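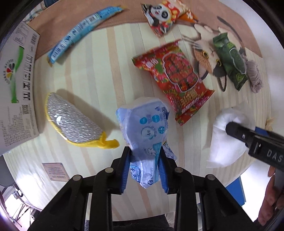
Sort the shopping on a table, not in the cupboard

Most advice on tidying a kitchen begins with boxes. You are told to buy a set of clear ones, label them and fill them. I did that in March, with nine boxes from Storitz, and by the end of the month I had nine boxes of mixed packets. The labels were very neat.

I now think the boxes should come last. What matters is the few minutes when everything is out on a table, food and household things together, and you have to decide about each item. A snack bar, a bag of something with a panda on the front, a metal scrubbing sponge, a packet you bought for the picture on it. In a cupboard these hide behind one another. On a cloth they lie flat and you can see that the sponge has no business near the snacks.

The usual objection is time. It takes me nearly 52 minutes to do the lot, and I only do it once a month. I used to lose more than that looking for things I already owned, and then buying them again.

Packaging makes the job harder than it should be. Soft packs are the worst. They will not stand, they slide off each other, and the bright ones always end up on top whether you want them or not. Cardboard is better – it stacks, and you can write a date on the end. I have started putting soft packs upright in an old shoebox, and it works as well as the Femeo basket I paid good money for.

I also disagree with taking everything out of its wrapper. Decanting looks tidy in a catalogue, but you lose the cooking instructions and the best-before date. If the words are in a language you read slowly, or can't read at all, the picture on the front may be the only clue you have. Keep the packet and fold the top over.

Knitting wool, placemats and other soft things can go on the table too, while you are at it. They tend to collect in the same corner of the house as the shopping, and they need a home just as much. Mine went in the drawer under the Goossens dresser, which had been full of carrier bags.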